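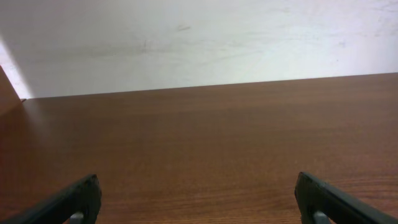

Wrist view, fingers open, bare table. Start pose check, no garment on the table.

10 June 2022
Hondska garment set, two-arm collection, bench by the wall
On shift: me, Kanchan Bhatia, Luuk Groen for the second half

Goal for the day was to get the Hondska garment set up to 400 accepted episodes. We started at 316 and did not get there. Details below, mostly so that whoever runs the next shift doesn't repeat the first hour.

Setup

Same bench, same wooden table. Kanchan leveled the left arm base again because it had crept after the last move. I ran the start pose script on both arms and compared the wrist views to the saved ones. Left was fine. Right was tilted compared to the reference by a couple of degrees, enough to shift the line where the table meets the wall. I loosened the camera clamp, turned it back, and tightened it with the long key. The short key does not reach the second bolt properly and I think that is how it got loose to begin with.

Exposure is still locked at the value Kam-wah Lo picked in November. That value was chosen for light-colored towels. With dark cloth the wrist views come out dim wherever the fingers shade the fabric, and there is still a washed-out patch when the camera swings toward the bright side of the table. I did not change it. If we change it partway through a set we have two sets. Put it on the list for the next one.

Clock sync between the two arms and the head camera was off on the first launch. Restarted the Miron recorder and it came back inside tolerance. The recorder doesn't warn about this, it just writes the offset in the log, so please read the first lines of the log before you start teleoperating.

First block

Task for this block: take a garment from the pile, bring it to the middle of the table, get a grasp on each end, pull it straight, lay it down flat. No folding. The episode ends when both grippers have let go and the arms are back at the start pose.

Kanchan drove and I labeled. Her first few were slow and careful. We threw out two of those because she stopped in midair to ask me something, and the pause is in the data. A model trained on that learns to hang there and do nothing. If you have to talk, finish the episode first or hit the discard pedal.

The stretch is the hard part. With the leader arms you don't feel the cloth go tight, so you have to watch for it. Kanchan watches the sag along the bottom edge. I watch the creases near the grasp. Both work, but she pulls more gently than I do and it shows in the joint currents. We agreed to keep both styles in the set and put the operator's initials in the episode notes so it can be split later.
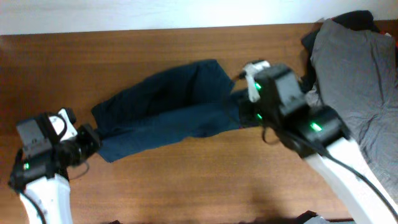
Holding the navy one between the two grippers. Gray and black pieces still in the pile at the right.

Failures in this block, in order of how often they came up:

Right gripper closes on one layer and the other layer slips out during the pull. Keep these if the operator goes back and regrasps. Discard if the operator gives up.

Left gripper lets go early. This was a trigger problem on the left leader, with the spring sticking. Cleaned it at the break and it improved, though I would still swap the spring.

Garment dragged off the near side. Always discard. We are not collecting floor recoveries, whatever the old Kwan task sheet says. That sheet needs to come off the shared drive.

Pile moved by an elbow. Keep, but add the tag. The policy from the last training run was very sensitive to where the pile sat and it would be good for it to see some variation.

Labeling

I went back and forth on what counts as "flat." The written rule says no fold wider than a finger. For trousers that is reasonable. For anything with a placket or a thick hem it isn't, because the doubled cloth never lies down the same way. For today I used: each end of the garment visible from the head camera, no layer flipped over on itself. Kuo-hua Chiang should look at this and decide whether it becomes the rule. I marked every borderline one with a question mark in the notes column.

The close-up wrist frames are more useful than I expected for this. From the head camera a dark shirt is a dark shape and you can't tell front from back. From the wrist you get seams and stitching, and those are what a person would go by.

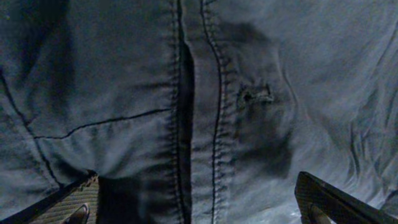 Yen-ting Hsu: Agree on seams, but please don't label front and back from the wrist view alone. We did that on the Hamalberg set and half the labels flipped when a second person checked them. Use the wrist view to pick the grasp point and the head view to call the orientation. If the two disagree, leave orientation blank. Blank is fine for training, wrong is not.

OK. I went through the ones I had already done and blanked orientation wherever I had only used the wrist. It took a while. The tool resets the scroll position every time you save, which I have reported before.

Yen-ting also asked for more episodes that begin with the gripper already close to the cloth. Right now nearly every episode has the same long reach from the start pose, and the reach is the part the model already does well. So for the second block we added a short variant: operator brings the arm in by hand, starts recording near the garment, then does the grasp and the pull only. Tag is "near". They run faster too, which helps the count.

Second block

Luuk took over driving and Kanchan went to labeling. I reset the table between episodes. For resets I picked the garment up by one corner and dropped it from elbow height, no arranging. People like to tidy the cloth without noticing that they do it. I caught myself smoothing a sleeve more than once and had to redo the drop.

Luuk went for edges and bunched hems in the near episodes, places where a few layers come together and there is something for the fingers to close on. These work well. The trouble is they are too easy, and if every near episode starts at a bunched hem we will get a policy that can't do anything with a plain stretch of cloth. I asked him to alternate: one at a hem or fold, then one wherever the fingers happened to be over. His success rate dropped right away on the second kind, as you would expect.

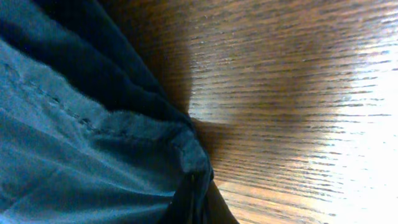 After a while he found that coming in low and sliding the lower finger along the table gets under a single layer without pinching the wood. It needs the wrist rolled a little outward. The first tries set off the force limit and stopped the arm. We did not raise the limit. He slowed down and it was fine. I would like Kanchan and Kam-wah to learn this approach before the next shift so it isn't only in Luuk's episodes.

One recorder crash in this block. It lost the episode in progress and nothing else. The disk was not full. I saved the crash log in the usual folder.

Storage: the episode counter on the recorder reads 794, and that includes discards and the old test recordings. Do not use it as the total in any report. The accepted number comes from the label sheet only.

To do

Swap the left trigger spring.
Get a second long key, keep it on the bench.
Kuo-hua to decide on the "flat" rule, then go through the question marks.
Take down the old Kwan task sheet.
Exposure test on dark cloth, separate set, nothing mixed in with this one.
More near episodes on plain cloth. Hems are covered for now.
Ask Yen-ting whether "near" episodes should be weighted the same as full ones or kept apart in training.

Arms parked, brakes on, leader arms covered. Upload was still running when I left the bench and Luuk is going to check it.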